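FOR IMMEDIATE RELEASE
2025-08-21

Usby Home Study Finds Most Tidying Advice Does Not Survive a Month

Households that bought the most storage products reported the least change, says home research firm

Usby, the household research firm, today released the results of its latest study of how people keep shared rooms in order. The findings will be unwelcome to anyone who sells baskets. Of the 2,649 households that answered the survey, more than 30 percent said they had given up on a tidying system within four weeks of starting it. Many of those had bought new containers first.

The study, titled "Where Does It Go?", was carried out in July by mail and online. It was followed by sessions in an ordinary living room with a wood floor, a dark gray table and the usual loose things that gather in such a room. Usby paid for the work itself and took no money from makers of storage goods.

"We were asked by several companies to say that their product makes a home calmer," said Mariama Quartey, head of research at Usby. "We looked for that and did not find it. People own the boxes. The boxes are full of things that were put there to get them off the table."

What the study looked at

The survey asked about small, soft household items: pouches, cloths, folded bags, covers, hats and gloves. Usby chose this group on purpose. Most advice about tidying deals with books, dishes and clothes, which already have a shelf, a cupboard or a closet. Small soft items tend not to. They slump, they slide behind other things, and they rarely look finished when they are put down.

In the room sessions, people were handed these items one at a time and asked to put each where they thought it belonged. No labels were provided and no containers were supplied. Sessions were kept short, and each person worked standing up, with the table within reach.

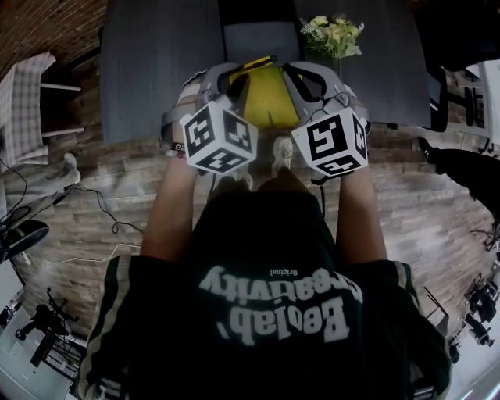

A soft yellow item is held above the floor near the table during a room session. Artificial flowers stand on the tabletop.

The table was the most common answer. Given a free choice, people used it first and kept using it until they ran out of clear space. Decoration did little to stop them. Flowers are often suggested as a way to "claim" a surface and keep clutter off it, but people in the sessions simply worked their way past them.

Bright color also did less than promised. Several popular guides claim that a brightly colored item is easier to keep track of and so more likely to be put away. Survey answers gave only weak support to the first half of that claim and none to the second. People said they could spot a bright item right away. They also said it stayed where it was.

"Being able to see a thing is one matter and wanting to walk it down the hall is another," said Tetteh Agbenyega, who designed the sessions. "I would be careful with any guide that treats them as the same."

Limits of the findings

Usby asks readers to treat its own numbers with the same care. The survey relied on what people said about their homes, and people are not always fair judges of their own mess. The follow-up group was small, at 111 households, and leaned toward renters in apartments. The room sessions took place in one room with one layout. A room with a bench by the door, or with no table at all, could well give different results.

The firm also did not test whether tidying improves mood, sleep or work, although it was asked to. "Those claims are all over the packaging," said Quartey. "We would need a much longer study before repeating any of them, and I have my doubts."

What seemed to help

One habit held up better than the others. Households that had settled on a single place for small soft items, and had done so before buying anything, were the most likely to be using the same place when the survey reached them. The place itself varied a good deal. A drawer was common, and so was a hook, and one household reported good results with an old soup pot.

Usby does not call this a method and has no plans to sell it as one.

The full report, with the survey questions and the notes from the room sessions, is free on request. A second study, on kitchen counters, is being planned with Pelkonen, a rental housing group that has agreed to have no say over the results.

About Usby

Usby studies how people use and look after their homes. It publishes its work in plain language and lists all sources of funding in each report.

Press contact
Ewurabena Akolgo, Usby Press Office
Interviews with Mariama Quartey and Tetteh Agbenyega can be arranged through the press office.

###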